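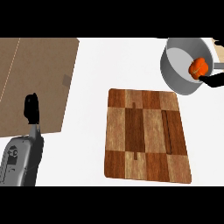 ## Stemari Two-Arm Kitchen Task Package

Stemari is a simulation package for teams developing two-arm food handling. It is supplied by Nosine and includes 18 tabletop tasks, among them the pot-and-pepper task, in which one gripper reaches the orange pepper inside a metal pot beside a checkered cutting board.

### Included with each license

- 18 tasks with editable object layouts
- 2 simulated arms with individually controlled grippers
- 40 starting positions per task
- Written setup guide and scoring scripts

### Support and delivery

Licensees receive 40 hours of remote support, coordinated by Iolanda Queiroz. Additional hours may be purchased at any time. The package is delivered by download – no physical hardware is included.

Orders for the next release close in November. Institutions requiring a formal quotation should write to Ans Verbeke at the Nosine sales office.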